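Red tea towel keeps bleeding in the wash, can I save it?

Posted by Roketti
2020-05-09

I bought a bright red cloth from the market in Hilldale back in February and I love it, but every time it goes in the machine something else comes out pink. It's had 3 washes so far. So far I've lost a pillowcase and a vest (my favourite one, obviously). Is there any way to stop it, or is it a bin job? I've got white worktops too and I'm scared to leave it on them damp!

Furnau
Vinegar. My mum swears by it.

Pettigrew
I don't think vinegar does much for modern dyes, sorry Furnau — I tried it on some napkins and they carried on bleeding just the same. What worked for me was boring old patience. Fill a bowl with cold water, drop the cloth in, swish it about, leave it half an hour and tip the water away. Keep going until the water stays clear. Mine took 11 goes, spread over a weekend, and I was thoroughly sick of it by the end. 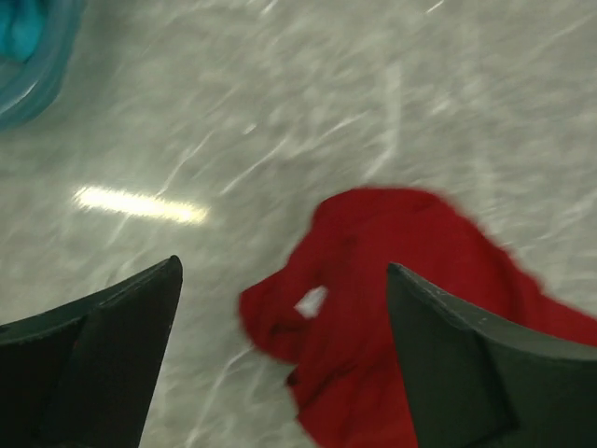 After that I washed it on its own at 30 with a colour catcher sheet, and now it goes in with the darks and behaves itself. Don't leave it scrunched up in a heap while it's wet, though, or you'll get darker patches along the creases. Hang it up flat straight away. And keep it off the worktop until you've pressed a bit of damp white kitchen roll on it and had no pink come through.

Roketti
Thank you both! Bowl is filled. First lot of water looks like squash.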